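Session 4: Planning a stay at a small guest property

Reading before class: the Hayat chapter on rural lodging, plus the handout on seasonal rates.

## What counts as a guest ranch

The term is loose. Some places have horses and a fixed weekly program. Others are ordinary lodges that kept the name after the barns closed. For this course we use two tests:

- Meals are included in the nightly rate, or can be added to it.
- At least one outdoor activity is run by the property's own staff.

A place that meets only the first test is an inn. Flultthorpe, which we looked at last time, is an inn under this rule even though its sign says ranch.

## Reading a rate sheet

Rates are quoted per person or per room, and many sheets don't say which. Check the small print before you compare. Also look for:

1. The minimum stay. In December, two nights is common, and some places raise it over the holidays.
2. The cancellation window. Skatlow Lodge, our main case, asks for 90 days on group bookings. Single rooms have a shorter window.
3. Meals. "Full board" should mean three meals. "Half board" usually means breakfast and dinner. Ask what happens on the arrival day, when guests often get in after the kitchen closes.
4. Transfers from the airport. These are often left off the sheet and billed at checkout.

Fotini Balaskas will go over the Skatlow sheet line by line in the second hour. Bring your copy. The online version has an older price for the four-bed cabin.

Dining rooms at small properties run on one seating, so a late transfer can mean a missed dinner. When you build an itinerary, put the meal times in first and fit the drive around them. 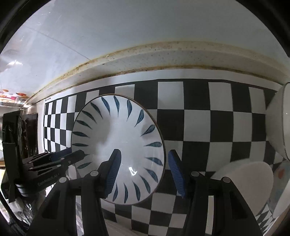 ## Exercise

Work in pairs. Plan a stay at Skatlow for two adults coming in through Markesent airport. Hand in:

- a day-by-day outline with meal times
- the total cost, with transfers on a separate line
- the last date to cancel without a charge

Iason Andreadis has the transfer timetable and will post it with the slides. Outlines are due at the start of the next session, on paper. Leave room in the margin for comments.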